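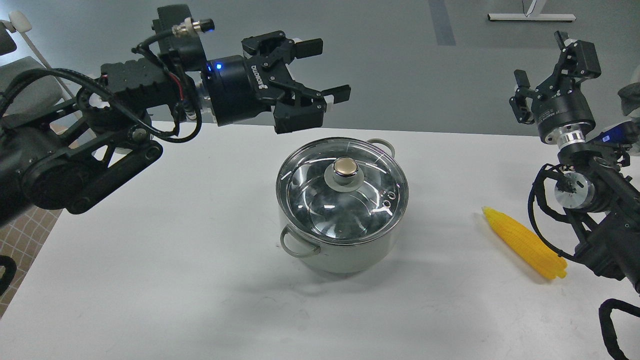

End of the corn

2025-09-01

The stand on the Harb road closes for the year this week. They put the sign out yesterday, the same piece of board they use every year, with the date painted over. I bought what was left in the bin and a bag of tomatoes I didn't need.

I grew up in a house where corn was eaten on the day it was picked or it wasn't eaten. My mother would start the water before my father had left to get it. I thought this was fussiness until I moved to Skoltport and bought supermarket corn in December. It was sweet enough, but it tasted of sugar and had no corn flavor I could find. The newer kinds are bred to stay sweet in storage, so the rush matters less than it used to. I still do it the old way.

My method is plain. Water in the pot, lid on, full boil. Corn goes in, lid back on, 5 minutes. No salt in the water, because my mother said it made the skins tough. I have read that this is wrong and I haven't tested it.

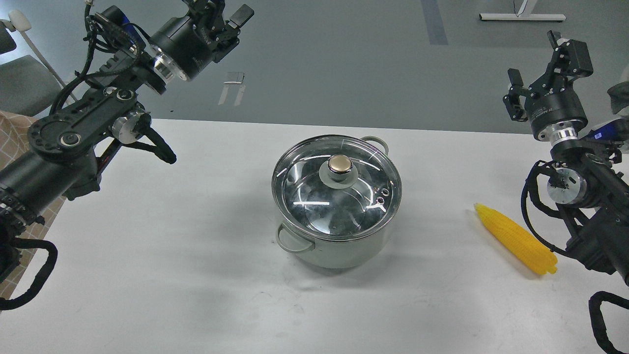 Helmut Haberkorn wrote under last week's post that 5 minutes is too long for anything picked that morning, and that he turns off the burner as soon as the corn goes in and leaves it covered until the butter is on the table. He also said salt has never hurt an ear of corn in his house. I tried the burner trick on Saturday's leftovers, which wasn't a fair test. The kernels were fine, a little firmer than I like. With fresh ears I expect he has a point, and it does save a hot kitchen in August.

The other thing people ask about is storing it. Leave the husks on, put it in the coldest part of the refrigerator, and eat it within 2 days. After that I cut it off the cob and make soup. Keep the cobs. Simmered for an hour with an onion and a bay leaf they make a good stock, pale and slightly sweet. 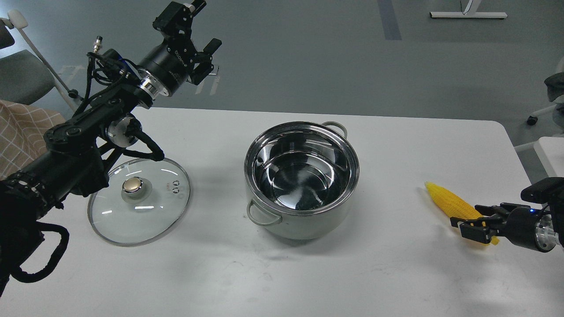
Surachet Thongsuk

I should say something about freezing, as I got it wrong for years. I used to put the kernels straight into bags, raw, and by winter they were starchy and smelled like the freezer. Now I blanch the whole ears, cool them in ice water for as long as they were in the pot, dry them well, and then cut. Spread the kernels on a tray to freeze before bagging. Otherwise you get a brick and have to hit it on the counter.

Don't cut too close to the cob. The tough bits at the base get in your teeth — my brother-in-law still brings up one Thanksgiving. 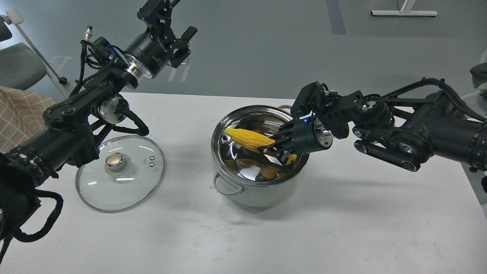

What's next

Pears, if the tree by the garage does anything. It dropped most of its fruit in July. I also have the tomatoes to deal with, and a jar of last year's relish that needs to be eaten before I make more.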